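Thread on switching a home office from overhead light to side light. I did this over two weekends in June and a few people asked for details.

My office is the small back bedroom. It had one ceiling fixture in the middle and nothing else. When I sat down to write, my own head put a shadow on the page. I had been tired by mid-afternoon for months and blamed the chair.

First thing I changed was the direction of the desk. It used to face the wall with the window behind me, so the window showed up in the monitor all day. Now the window is on my left. I'm right-handed, so my hand doesn't shade what I'm writing.

Second thing was the ceiling fixture. I left it up but I only turn it on to vacuum or look for something in the closet.

I bought two lamps. The Malteo is a clamp lamp with a long arm and it stays on the left side of the desk. The Mogensen is a floor lamp in the corner, pointed at the wall. Total for both was $146 with shipping.

The Malteo clamp needs a desk edge that sticks out a little. Mine has an apron under it and I had to move the clamp to the short side. Measure before you order.

Bulbs: warm in the corner, more neutral at the desk. I tried the same warm bulb in both and kept nodding off after lunch. My wife says that was the lunch.

I looked at a Somus light bar for the monitor and skipped it. People seem to like them, but I didn't want another cord on the desk.

Mathias Eberhard asked about shades. I use a plain roller shade, pulled halfway down until 11 in the morning, then all the way up. Blinds gave me stripes across the keyboard and I took them down the first week.

Also asked: paint. The walls were dark green when we moved in. I painted the one opposite the window off-white and left the rest. That one wall did more than I expected. It took a quart and an evening.

What I would do differently: move the desk first and live with it for a week before buying anything. I might have gotten by with one lamp.

Last one, on desk surfaces. A dark or shiny top works against you if the light is coming from the side, because you either lose things on it or get glare. Pale blond wood is easier to live with. Light coming in from the upper left lays soft diagonal shadows over it, and the grain still shows. If I were picking a new top today I'd get that. 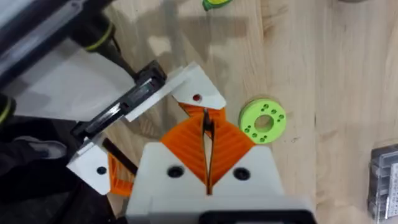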